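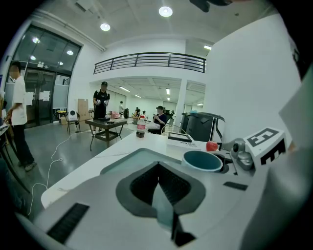
Fig. 4: White table, cup with a teal-blue inside.

4. Sharing a folder between several users

By now Trollholm is running and each person has a login. You will next want a folder that more than one of them can write to, and this is where most households and small offices discover file permissions, usually by shouting across the room.

The examples use a folder called /srv/istine and a group called ndungu. Choose your own names if you like, but keep them lower case and without spaces or apostrophes. The Ndung'u office, after whom the group is named, has forgiven us for losing theirs.

Before you start

You need an administrator login and a list of who should have access. Write the list down first. Lists made up at the keyboard tend to include everybody.

Creating the group and the folder

1. Log in as administrator and open a terminal.

2. Create the group with a fixed number:
groupadd -g 2000 ndungu
If the system complains that the number is taken, pick a higher one and make a note of it.

3. Add each person:
usermod -aG ndungu username
Caution: do not leave out the a. Without it, the person is removed from every other extra group they belonged to, possibly including the one that lets them be an administrator. If that person is you, see Recovery, and take a sandwich.

4. Create the folder and hand it to the group:
mkdir /srv/istine
chgrp ndungu /srv/istine

5. Set the permissions:
chmod u=rwx,g=rwxs,o= /srv/istine 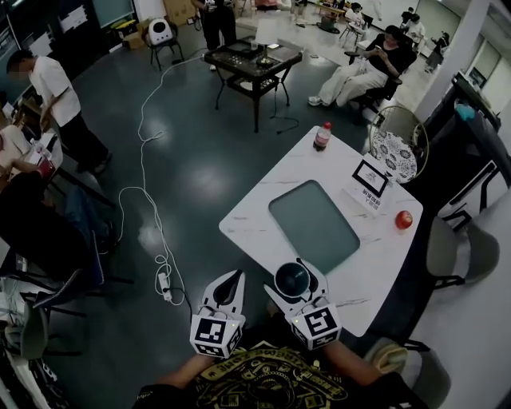 The s in step 5 makes new files inherit the folder's group, whoever creates them. Without it, a file belongs to its creator's own main group and your colleagues can see the name but may not be able to do anything useful with it. Picture the cola with the red cap up near the far end of the table: in plain view from the chair, and a fair way out of reach. Inheriting the group puts the file within reach, though on some systems the group still gets read access only, and for that you need step 6.

6. Set the default so that group members can write:
setfacl -d -m g:ndungu:rwx /srv/istine

7. Ask everyone to log out and in again. Group membership is read at login, and closing the lid of a laptop is not logging out, however final it feels.

Note: files moved in from elsewhere on the same disk keep their old group. Copying them in gives them the new one. We learnt this with 174 invoices.

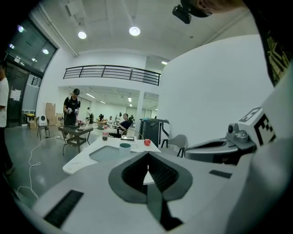
Mwajuma Mutiso writes that step 7 should be printed in red, having spent almost 44 minutes changing permissions that were perfectly all right before trying a fresh login. We have left it in black but moved it into the checklist as well.

Checking your work

8. Log in as an ordinary member of the group and type:
id
The group ndungu should be in the list. If it isn't, go back to step 3.

9. Create a test file, then open and change it as a second user. Delete it afterwards, or it will still be there when you retire.

Caution: if access fails, do not reach for chmod 777. It will appear to solve the problem, and so would taking the front door off.

For sharing the same folder with Claltent clients over the network, carry on to section 5.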